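HSK 119: Household Spaces and Upkeep
Unit 6 handout: Clearing a surface above drawers
Etuvmont Community College, spring term

Reading for this unit: course packet, pages 172 to 180. Bring the packet to lab in April, when we move over to the Gultthorpe building.

1. Where we are

Unit 5 covered floors and open shelving. This unit is about the flat top of a drawer cabinet, which causes more trouble in most homes than its size would suggest. It sits at hand height, it is usually near a door or a desk, and people put things down on it on the way to somewhere else. The packet calls this a drop surface. Use that term in your lab write-ups.

A drop surface collects three classes of item:

Discards. Cans, wrappers, receipts, dead batteries.
Strays. Items in good condition that belong in another room, such as dishes, scissors, chargers.
Residents. Items that are meant to live there, for instance a lamp or a key tray.

Sort by class first, then move things. Students who carry each item off as they pick it up tend to walk the same hallway several times. In the Becerra exercise last term, the groups that sorted first finished well ahead of the others.

2. Order of work

Look before touching. Note which drawers are open and how far. An open drawer changes where you can stand and what can fall into it.

Close drawers from the bottom up, unless you need one of them. A low drawer left out is a shin hazard, and a loaded upper drawer left out can pull a light cabinet forward. Check inside before closing. Small items roll to the back and jam the slides.

Take discards next. Then strays. Residents stay until the top is ready to wipe, and are then lifted one at a time.

Wipe from the back edge to the front edge, with a damp cloth and then a dry one. On painted or coated tops, do not use the scouring side of the sponge. We went over this in Unit 3 and it still shows up as the most common mark-down.

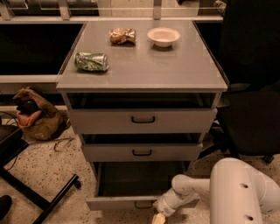
Fig. 6.1. Drawer cabinet with two crushed cans and a bowl on top, drawers open.

For the cabinet in Fig. 6.1, the discards are the two cans. The green and silver one is on its side close to the front left corner; the gold-copper one is farther back. Both go to recycling. The off-white bowl is a stray and goes to the kitchen. There are no residents. Note that the bottom drawer is out farther than the two over it, so it is the first thing to deal with. The top and middle drawers are open a little and only need a push once you have checked them.

3. Handling notes

Cans. Treat any can as if it still has liquid in it. Keep it level until you have it over the sink or the bin. A crushed can may have a split along the fold, so hold it by the ends and keep your fingers off the creases. Rinse before recycling if your local program asks for it. The Etuvmont program does. Gultthorpe takes them unrinsed but wants no bags.

Bowls and cups. Pick up from the sides with both hands, or under the rim with one hand if the piece is small. A wide rim is easy to catch with a sleeve, so clear anything near it first. Do not stack a bowl on other dishes until you have looked at the underside for grit.

Drawers. Push on the middle of the front, with the flat of the hand. A bar handle is for pulling. Pushing on one side of a wide drawer makes it rack, meaning it goes in crooked and binds. If it binds, pull it back out a few inches and start again — do not force it.

Tops with a smooth finish. Lift items, do not slide them. The edge of a can will scratch paint and most laminates.

4. Terms for the quiz

Drop surface: see section 1.
Rack: to go crooked in the opening.
Slide: the track a drawer runs on.
Stray: an item in usable condition, out of its place.
Reset: the state a surface is returned to at the end of the task. For a cabinet top, reset means residents only, surface dry, all drawers fully closed.

5. Lab assignment

Choose one drop surface at home or at work. It must have at least one drawer under it. Before you start, write down every item and its class. Then clear it, following the order in section 2, and write down where each item went. Leave it alone and look again after 8 days. List what has come back.

Turn in both lists and a paragraph on what you would change about the surface or the room. "Be tidier" is not an answer. A bin within arm's reach is an answer, and so is moving the cabinet.

Use the Kusodau sheet for the lists (back of the packet, or the copies on the shelf by the door). Handwritten is fine. If you share the space with other people, tell them you are doing this before you throw anything out.

6. Next unit

Inside the drawers: dividers, liners, and what to do with the one that has everything in it. Bring a tape measure.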